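Brelness Fidus hand controller: four months of dragging a big arm around by a small knob

I put off buying one of these for ages. We'd been showing our arm what to do with a game pad, which works in the sense that you can also eat soup with a fork, and every time I looked at proper hand controllers they either cost more than my car or came as a bag of parts and a link to a forum. Then Brelness put the Fidus out in September, at a price I could get signed off without a meeting, so I ordered it the same week and I've been using it most working days ever since. 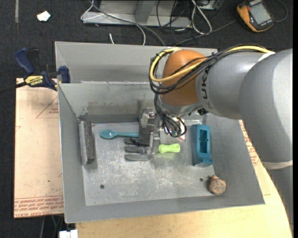
Lacerda Bench Notes
Filed under: Reviews, Remote Control
Fri 2 February

Quick rundown for anyone who hasn't seen one. The Fidus is a fat knob on a sprung stalk, on a heavy base, with a trigger under your index finger and a thumb wheel on the side. Push, pull or twist the knob and the arm's wrist does the same thing. Squeeze the trigger and the gripper closes, let go and it opens. The thumb wheel scales everything down, so a big shove of your hand turns into a tiny creep at the other end. You hold down a foot pedal to record, and when you take your foot off, that's one demonstration saved. Do that 200 times and you have something worth training on. Do it 1000 times and you have something worth training on plus opinions about foot pedals.

Our setup is a KUKA arm over a sheet metal bin, with a three-fingered gripper and a mess of ordinary junk to pick from. Plastic spoon, cork, a blue block with a slot in it, an eraser sort of thing, that kind of stuff. I mention it because most of the reviews I've read were done with small desktop arms and foam cubes, and a controller that feels lovely on one of those can feel awful on a big one. There's a lot more arm to get moving, and a metal bin doesn't forgive you for coming down a hair too low.

Setting it up

Easy! Much easier than I was braced for. The base plugs in with one cable, the pedal plugs into the base, and the software (it's called Prikora, you get a year of it in the box) found it right away. Getting Prikora to talk to the arm took me most of an afternoon, but a good chunk of that was me typing an address wrong and then refusing to look at the address again. The manual is short and decent. I'd have liked a diagram of which way is "forward," though, because out of the box mine was turned a quarter turn from what I expected and my first demo went sideways. Literally. There's a menu setting for this and it's three levels down. Find it before you do anything else.

What it's like to drive

After a day or so you stop thinking about your hand, and I really didn't expect that. With the game pad I was always translating in my head, left stick for this, right stick for that, hold the bumper to twist. With the Fidus I look at the object and my hand goes. My demos got shorter and a lot smoother, and smoother matters, because every little dither you put in is something the robot may decide to learn.

The thumb wheel is the best part of the whole product. I ride it constantly: fast across the top, then wind it way down for the last bit before the fingers close. Small round things are where it pays off. A cork likes to roll if you so much as breathe on it, and with a fixed speed I used to chase the thing into the corner and call it a learning experience. Now I can come in slow enough to change my mind.

The trigger I'm less in love with. It's light, and it has a long dead zone at the start of the pull, then everything happens in the last bit. You can change the curve in Prikora, and you should (I use the one labeled "soft"), but even so, half-closing the gripper on purpose takes practice. If your gripper is open or shut and nothing in between you won't care at all. If you have fingers you want to slide under something flat, expect to be annoyed for a week.

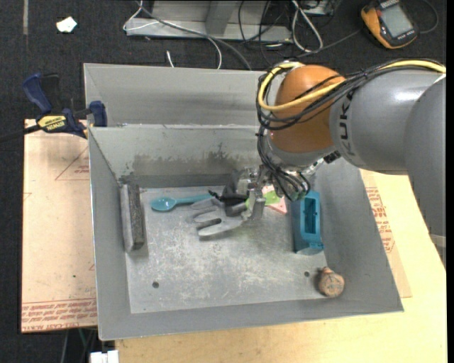 Soft things are the other place where that trigger bugs me. A work glove lying flat gives you nothing to push against, so you want to bring the fingers down, pinch up a bit of fabric, and then close the rest of the way once you've got hold of it. That's a two-stage squeeze, and the Fidus would like it to be a one-stage squeeze. I got there in the end by resting my middle finger behind the trigger as a kind of stop, and it looks ridiculous and gives me a cramp. A stiffer spring would fix it. Brelness sells a spring kit, for extra money, and I'm stubborn so I haven't bought it.

There's also no force feedback. It says so on the box, so I can't really grumble, but you should know what it means day to day. When the fingers touch the floor of the bin, your hand feels exactly nothing. You learn to watch for it. I sit to the side where I can see the fingertips, and I've trained myself to slow down early, and I still land harder than I'd like now and then. Set a floor limit in Prikora. It's a simple slider, it stops the wrist going below a height you pick, and I wish I'd used it from day one, since my first evening was a very noisy one.

Long sessions

I can do 8 hours with it, split up with breaks, and my wrist is fine the next morning. With the game pad my thumbs gave out well before that. The knob is rubber coated and gets a bit tacky as the day goes on, so I wipe it down at lunch. The base is properly heavy and doesn't creep across the desk. The pedal does creep across the floor! Every one of my sessions ends with my leg stretched out like I'm looking for a brake. A strip of grippy tape helped for a while, then it peeled. I should probably just screw it to a board.

Prikora, the software half

It's pretty good at recording and pretty poor at everything after that. Recording is one screen, big green dot, big red dot, and the count of demos in the corner so you know how many you've done. You can tag a bad run with a tap of the pedal right after you finish it, and that has saved me hours of going back and watching myself fumble.

Going through the saved runs is another story. They're listed by a long number and nothing else. You can rename them one at a time, and that's it, no batch rename, no sorting by length, no little preview picture. I export everything and sort it out with my own script. There was an update in December that promised "improved browsing" and as far as I can tell it changed the font.

It also crashed on me a handful of times in the first month. It never lost a finished demo, only the one in progress, and it's been steady since that same update, so credit where due. Maybe the font was heavy.

Versus just grabbing the arm

People ask me this a lot, so: if your robot lets you take hold of it and push it through the motion by hand, do you need one of these? For big easy moves, no, grab it and go. For anything down in a bin, I prefer the Fidus by a mile. When I guide an arm by hand I'm leaning over the work, my sleeves are in the camera's view, and I can't get my fingers out of the way of the gripper's fingers. With the controller I'm in a chair with a coffee, and the recordings only have the robot in them.

Stuff I'd change

A stiffer trigger spring as standard. A pedal with rubber feet that work. A left-handed version, or at least a thumb wheel that can move to the other side (my co-worker is left-handed and drives with crossed arms, which is painful to watch). File names with words in them. A longer cable, too, as mine only just reaches from the desk to where I want to sit.

Would I buy it again? Yes, and I've already asked for a second one so two of us can take turns without re-doing the settings every time. I'd give it four out of five, and I'd bump it up if they threw in the spring kit. If you're still on a game pad and you've got a few hundred demos ahead of you, get one before you start. I did a whole set the old way first and ended up throwing it out and recording it again.

Pros: smooth, comfy, the thumb wheel, heavy base, quick to set up
Cons: trigger dead zone, wandering pedal, right hand only, file names

Got a question about settings? Leave it in the comments and I'll look it up next time I'm at the bench.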